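Main page | Contents | Recent changes | Random article | Help

Skurkska Open Day

The Skurkska Open Day is a public demonstration of robot arms and handling equipment held at the Skurkska workshop, a former grain store built in 1766. It is run by Bimgate, a small automation firm that has rented the ground floor of the building for its test benches. The most recent open day took place on Sunday, May 28, 2023. A shorter event for schools is held in September.

History

The first open day was arranged by Talha Baloch, then head of testing at Bimgate, as an evening for suppliers and their families. It was opened to the public the following year after requests from residents of the Awan district, where the workshop stands. Entry is free, but places are booked in advance and each group is limited to 50 people. In 2023 some 80 visitors were turned away at the door, and a second afternoon session was added to the timetable.

Programme

Visitors are taken round the benches by staff. Each bench is given to a single task, such as sorting, stacking or handling household items, and the operator explains the work while the arm is running. Questions are taken between runs. Children may stand at the front behind a painted line – the line was moved back after the second event.

The talks are given upstairs and cover gripper design, safety stops and the cost of repairs. Baloch has given the opening talk every year except one.

Tableware bench

The tableware bench is the best attended part of the day. It uses Sokik, a control program written at Bimgate, and deals with bowls and other kitchen items of the sort found in most homes. Curved rims and smooth sides are regarded by the staff as a fair test for a gripper, and the items are changed from year to year. Runs that fail are left in the programme and discussed with the audience. 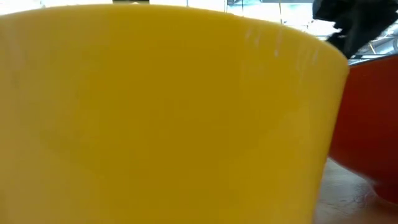 Yellow and orange bowls at the tableware bench, with the gripper above.

Access

The workshop is a short walk from the Awan tram stop. The ground floor is step-free. The upstairs room is reached by stairs only, and the talks are relayed to a screen near the entrance.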